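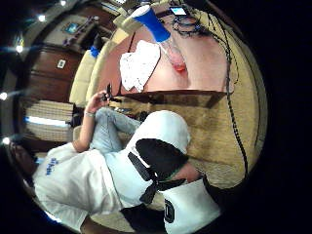 Issue 14, page 70

The taste of the well

In Hornham almost every house outside the main street has its own well, and for a long time people judged the water by the tongue. If it was sweet, it was good. If it left a brown ring in the kettle, it was "strong". Zoltán Lengyel, who bought the old farmhouse above the creek, did the same for his first three years. Then in October his kettle water began to smell like a struck match, and he started to measure.

He owns now a pH pen, a conductivity meter and a small turbidity tube, which is a plastic cylinder with a black cross on the bottom. You pour in water until the cross disappears, and you read the height. "It is the only instrument I trust without batteries," he says.

The pens are cheap, and they are also easy to treat badly. The glass bulb of a pH pen must stay moist. Lengyel kept his first one dry in a kitchen drawer, next to the corkscrew, and by winter it showed 7.0 for everything, also for vinegar. The second one lives in a cap with storage solution, and before each use he checks it in two buffers.

Ravindran Joseph repairs meters in a workshop in Bretar, one hour down the valley. Most of what arrives on his bench is dirty and nothing worse. He cleans the electrode, leaves it overnight in solution, and sends it back. He wishes that owners would write down the temperature together with the reading, since a conductivity number from a cold cellar and one from a warm kitchen can be quite different if the meter does not correct for it.

The older laboratory models are another matter. Joseph still keeps a Hurneo bench meter with a needle, which weighs as much as a sewing machine. He prefers the needle because he can see it hesitate — a digital display hides this, he thinks, or makes it look like a fault.

What did Lengyel find? The conductivity of his well was steady, near 200 in summer and a little higher after rain. The smell came from the hot water only. A plumber changed the rod in the heater tank and it went away. No pen had told him this. Still he continues with his notebook, and his neighbor Simon now brings a jar over the fence on the first morning of each month, at seven, before the coffee is made.

For bacteria none of these tools is of use. For that you need a sterile bottle and a laboratory, and the sample should go there the same day.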